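# Diagonal creases in T-shirts after folding, how to avoid them?

**Hipólito Daza**, posted December 7, 2019

I fold all the household shirts on a flat surface and stack them in a 311 mm wide drawer. The short-sleeved cotton ones come out with faint creases running diagonally across the body. They don't line up with any of my folds. The long-sleeved ones are fine.

Current method:

1. Lay the shirt sideways, hem to the right, neck to the left.
2. Fold the near sleeve and side in.
3. Fold the far sleeve and side in.
4. Fold the hem end up to the neck, then in half again.

The dryer is a Trulard, normal cotton cycle. Shirts go from the dryer to the basket and get folded that evening. Is this a drying problem or a folding problem? I would prefer not to iron.

---

**Gunārs Urbonaitė**

Drying and storage, mostly. A crease that doesn't match a fold line was there before you folded. Shirts sitting in a basket get twisted by the weight of whatever is on top of them, and a twisted tube of knit fabric creases on the diagonal. Folding then presses it in.

Check the shirt at step 1, before you touch the sleeves. With the body laid flat, look across it at a low angle with the light coming from one side.

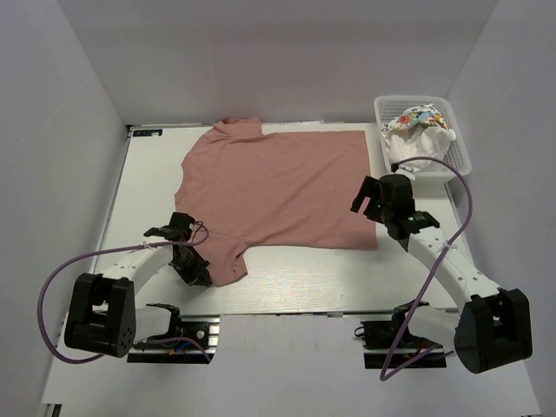
If the creases are visible at that stage, changing the fold sequence won't remove them. Do the following first:

- Take the shirts out of the dryer while slightly damp and shake each one once, holding it by the hem.
- Lay the shirt down and square the hem. The hem is the longest straight edge you have, so use it as the reference and ignore the side seams. On cheaper knits the side seams spiral after a few washes and will pull the body off square if you try to align them.
- Smooth from the hem toward the neck with a flat hand. Working from the middle outward in both directions tends to push a ridge up near the shoulders.
- Pull each sleeve out by the cuff until the seam at the armhole lies flat. The far sleeve usually needs a second pull. It bunches when you drag the body toward you.

Then fold. For a 311 mm drawer, the folded width wants to be 238 mm or so that it divides your stack sensibly with socks down the side. If you use the full width, the edges rub on the drawer runners.

Correction to the above: I meant 238 mm exactly, as that leaves 77 mm once you allow for the fabric bulging slightly on both sides. Check: 311 less 238 is 73. So 73 mm, and less than that in practice. Use narrow socks.

---

**Hipólito Daza**

Checked three shirts at step 1. The creases were present on all of them. I also measured the side seam on the worst one and it is well forward of where it should be at the hem. Will try taking them out damp. Does the colour matter? The darker ones seem worse.

---

**Gunārs Urbonaitė**

Colour should make no difference to the creasing. It can change how easily you see it. A spiralled seam is permanent for practical purposes. Fold to the hem and let the seam land where it lands.

---

**Roltulari**

just hang them

i had the same thing with mine and got a Zosadley folding board, it makes them all the same size but the creases were still there. Ended up putting a rod in the closet. Works fine except the shoulders get little bumps from the hangers if you buy the thin ones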